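Two arms, one belt: cable slack and grip force on the shorts task

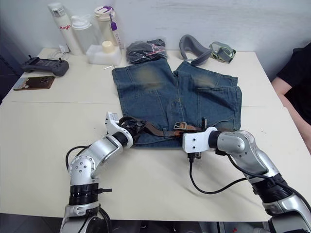 Arash Shirazi
Controls engineer by day, bench builder by night

The belt stage of the folding routine has taken up most of September. Folding the shorts was mostly a matter of waypoints. Working on a leather strap that is already threaded through the waistband is a different problem, with thick stiff material on top of thin soft material and a metal buckle that neither gripper likes.

Current arrangement: shorts flat in the middle of the white table, waistband toward the arms. The left gripper takes the strap at its end of the waistband and holds. The right gripper works near the buckle. The belt ends stay free on both sides. I tried tucking them under first and it made the pinch height unpredictable.

Grip force. The left side runs at 63 percent of the driver's current limit. Below that the leather creeps when the right arm pulls. Above it the fingers flex and the pinch point walks toward the tips. The drivers are Clilon boards, which report current at a useful rate but drop a packet now and then, so I filter over five samples and discard anything that jumps.

Cables. Each arm has a black cable at the wrist end. The left one loops out from the side and follows the arm down. The right one hangs under the gripper and drapes across the table, and that is the one I still have to fix. On a long reach it can drag over the work. I have a printed clip on order from Hiltness and will route it along the upper link when it arrives.

Planner. I moved from fixed waypoints to a Delaunay mesh over the garment outline (the triangulation, nothing exotic). The mesh for this pair comes to 372 triangles, more than needed. The faded patches on the thighs caused false edges until I lowered the contrast weighting. Denim seams are still picked up as boundaries in low light.

Logging. The Nustness recorder has 1,309 belt attempts on it. Most are from the old gripper pads and I plan to throw those out – the friction numbers do not carry over. A run takes around 5 minutes with the reset, and the reset is by hand.

Remaining for the belt stage:
– clip for the right cable
– softer pads, left side only
– a check that the buckle is face up before the right gripper closes

The table joint is also on my list. It shows up as a faint line across the top and the edge detector finds it every time. I have masked it in software for now.

Shares: 14

3 comments

denimdan_cnc
Are you closing the loop on current only, or is there a force sensor at the wrist?

Arash Shirazi
Current only. A wrist sensor would be better and costs more than the gripper.

mk_bench
Try matte tape over the table joint. Cured the same false edge on mine, though you have to replace it when the corners lift.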